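Setting a Breakfast Place: Layout, Order and Small Tables
Student project report, Hospitality and Table Service
Wissam Boutros
2018-04-14

1. Background

The project started with the breakfast service at Podura, the training café on our campus. Guests there sit at small tables, and the bread comes to the table on a shared tray. Last July the café manager asked our class why places were often set again after the bread had arrived. Cutlery ended up under the rim of the tray, or the cloth got pulled when someone moved a plate.

I looked at two ways of setting one place. In the first, called the Skorna order in our course book, the cloth and cutlery go down before any food. In the second, the Bitar order, the tray goes down first and the place is set in the space that is left.

2. Setup

All trials used a plain white tabletop, one place setting and one dark tray for the baked goods. The tray stayed at the back left and the place setting was on the right, so a seated guest could reach the bread without leaning over the cutlery. 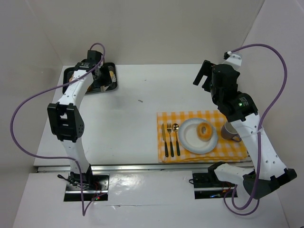

Figure 1. Tray at the back left of the table, place setting on the right.

I kept the tray position fixed for the whole project. In an early trial I let each person choose, and the results could not be compared. Those trials are left out of the report.

3. Method

There were 24 trials, half in each order. Classmates did the setting and I kept notes. I wrote down the time from the first item to the last, and whether anything already on the table had to be moved. The target from the café was 210 seconds for a full place with bread.

Rules for the cutlery were the same in both orders. Handles point to the guest. Knife, fork and spoon go close together on one side of the cloth. This is not the formal layout, but the café uses it because the tables are narrow – the other side stays free for a cup.

4. Results

The Bitar order was faster in most trials. People set the tray down with both hands while the table was clear, and after that they did not need to touch it. In the Skorna order the tray had to be carried in past the cloth, and the cloth was moved more often.

The cloth caused more trouble than I expected. A thin checkered cloth wrinkles along the front edge as soon as cutlery is shifted on it, and people then stopped to smooth it out. We tried a heavier one by Trunard. It stayed flatter but was too wide for the table, so I went back to the thin one.

The baked goods also made a difference. Long pieces fit best along the back of the tray, with round ones in front of them. Tall pastries are easier to pick up when they are not hidden behind other bread.
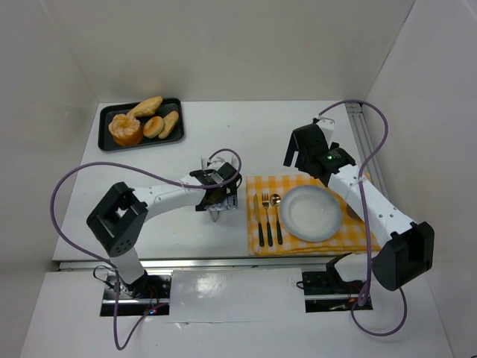

Should the cutlery go down before or after the cloth is straightened?
After. Smooth the cloth with flat hands first, then lay the pieces without sliding them, and leave the front edge alone once they are down.

5. Limits

Only one place was set in each trial. With 2 guests the tray would probably have to stand in the middle, and the result could be different. The classmates also got quicker as the trials went on, and I did not mix the two orders well enough to correct for this.

6. Recommendation

Podura should put the tray down first, then the cloth, then the cutlery. I would also mark the tray position on the tables for new staff. A small sticker at the back left corner would do, and the manager has agreed to test it on the window tables.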